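3.2 Condition of the units at the disassembly bench

The study covers desktop towers only. Laptops and all-in-one units follow a separate line at the Skamley site and were left out, as their fasteners, adhesives and battery handling differ too much for the times to be pooled. The towers reach the bench from two sources: office clearances brought in by Kunari, and mixed returns consolidated at the Skellow depot. Units from the first source tend to arrive in batches of the same model, which shortens the search for screws and latches after the first few cases. Units from the second source are seldom alike.

Before a tower is placed on the bench it is weighed, given a tracking number and checked for obvious damage to the shell. Cases with crushed corners or seized panels are diverted to the shredding stream and do not appear in Table 4. The remaining cases are laid on their side for all further work. Ikeda and Sepp, in an earlier internal comparison, recorded upright and flat working positions and found the flat position preferable for memory and drive removal, mainly because parts released from a latch stay where they are and do not fall toward the bottom of the case. We adopted the flat position throughout.

The side panel is taken off first and set aside with the steel fraction. At this point the operator makes a short visual inventory of what is present. A large share of office machines have already been partly stripped by the previous holder, most often of drives and memory, and the inventory prevents a missing part from being booked later as a loss at the bench. A tower opened for inventory is shown in Figure 3. The processor socket and both memory slots are empty in this unit, while the power supply and motherboard are in place.

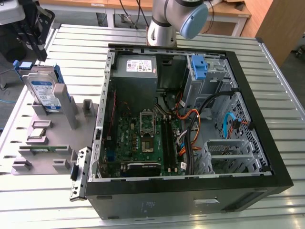 Figure 3. Desktop tower on its side with the side panel removed. A hard disk drive in its blue caddy stands in the parts fixture to the left.

Drives are handled ahead of every other component because they carry data. In towers of this general type the drive is held in a plastic caddy that slides into a metal cage, and no tool is needed once the latch has been found. The caddy and drive were treated as a single item until the erasure station, where they were separated. Keeping them together protects the connector edge and gives the operator a surface to grip. It also means that the drive weights reported in Section 4 include the caddy unless stated otherwise.

Drives removed from a case are stood upright in the fixture with the label exposed, so that the serial number can be read without lifting the drive. In the first trial period, loose drives were stacked flat in a bin. Stacking led to repeated handling at the erasure station, and the practice was dropped in September when the molded fixtures became available.

3.3 Cables as a source of delay

The order of removal after the drives was fixed as follows: memory, data cables, power connectors, power supply, processor assembly, motherboard. The order was chosen on the basis of access, and operators were asked to keep to it even where a given case would have allowed a shorter route. This makes individual times somewhat conservative, but it allows the same step to be compared across models.

Of the steps listed, the release of cables showed the widest spread. The time needed to draw a memory module is almost constant between cases, given that the retention latches follow a common pattern. Cable release depends on the number of connectors, on the stiffness of the sleeving, and on how the harness was routed by the manufacturer. Two towers with the same board layout can differ by a factor of 2 in this step if one harness has been dressed against the chassis wall and the other runs loose over the board. 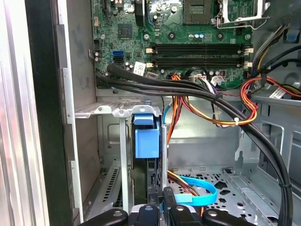 Three routing features were coded for each case: whether a bundle crossed the motherboard, whether it was tied, and whether it obstructed a connector that had to be reached in an earlier step. The coding was done from the open case before any cable was moved. A bundle was counted as crossing only if it passed over the board itself; cables confined to the drive bays or to the space beside the power supply were not counted. Ties were recorded by presence alone, as their material had no measurable effect on cutting time. A typical arrangement has a thick black bundle leaving the board near the SATA ports, running across the board's lower edge and then turning down the right side, with a white cable tie around part of it in the lower stretch. Such a case was coded as tied, and the tie was cut before the connectors were released. The memory slots lie clear of the bundle in this arrangement, so the obstruction code was not applied for the memory step.

Cutting was permitted for ties but not for conductors. Cut conductors lower the value of the harness as a reusable part and leave short ends in the board connectors, which then have to be pulled separately before the board can be graded. The rule was relaxed for harnesses with visible damage to the insulation. These were sent directly to the copper fraction.

The main power connector deserves separate mention. It is a multi-pin type held by a side latch, and it grips firmly after years in service. Operators who pulled on the wires before fully pressing the latch flexed the board, and in several cases lifted it against its standoffs. The instruction was therefore changed during the study: the connector is to be held by its housing, the latch pressed, and the housing rocked lengthwise until it comes free. Times recorded before the change were retained but are marked in the data set. Excluding them does not alter the ranking of the steps.

3.4 Timing and sampling

Each step was timed from the first contact with the component to its release into the fixture or bin. Walking, label printing and bench cleaning were logged as separate activities and are not included in the step times. The bench surface is slatted aluminum, and small screws occasionally passed between the slats. Time spent recovering them was booked to cleaning.

The main sample consists of 30 towers, of which 12 came through Kunari and the remainder from Skellow. A further 11 towers were used for operator training and were excluded from the analysis. Training continued until an operator completed two successive cases without a deviation from the fixed order. No upper limit was set on the time for a case, but a step was abandoned and recorded as incomplete if the part could not be released without damage to the board. Incomplete steps were confined to cable release and power supply removal, and are treated in Section 4.2.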